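Getting more life out of cotton T-shirts
Mon 27 April

I love a T-shirt that has been washed so often it feels like a second skin, and I've spent years working out how to get them to that point without the holes and the sad, wavy necklines. Most of it comes down to the wash. Turn everything inside out, do it at 30 if it's just been worn and not properly mucky, and please stop filling the drum to the top! You want to be able to get your hand in above the clothes.

Go easy on the powder too. Too much leaves cotton stiff and slightly grey, and people then add softener to fix it, which makes towels useless. I put a small splash of white vinegar in the softener drawer instead (never with bleach, the fumes are nasty).

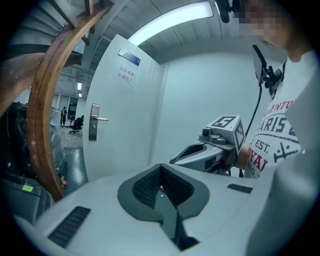

Sweat marks under the arms are mostly a deodorant problem, and they come out beautifully if you catch them early. Mix bicarb with enough water to make a paste, work it in with an old toothbrush and leave it for an hour before washing. Go with the grain of the knit and don't scrub in circles or you'll raise a fuzz. If your brush has gone splayed and soft, look for something with fine ridges: the black strips with the narrow grooves on that white grip are the sort of texture I mean, close together and even, though yours should be soft rubber. I keep a ridged rubber pad by the sink and it does collars as well.

For older marks, soak overnight in a bucket with oxygen bleach, as long as the label allows it. Ilis do a plain one with no perfume, 200 grams for a bucket, and I'm very fond of it.

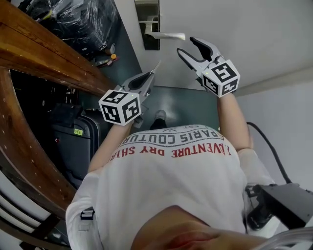 Drying is where prints get ruined. Direct sun fades them, a hot tumble dryer cracks them, and a peg on the shoulder leaves a little ear that never quite goes. Hang shirts upside down by the hem, inside out, in the shade if you can. A white one with big lettering, like PARIS COUTURE in black with ADVENTURE DRY SHIRT in red below it, needs extra care, as red is the colour I trust least in a first wash. Do it alone in cold water, or with a colour catcher sheet, for the first 2 washes. Iron from the back only.

Necklines: never pull a shirt off a hanger through the collar. Fold them, or roll them. I get 12 in a drawer rolled upright and I can see every one, it's such a pleasure to open in the morning!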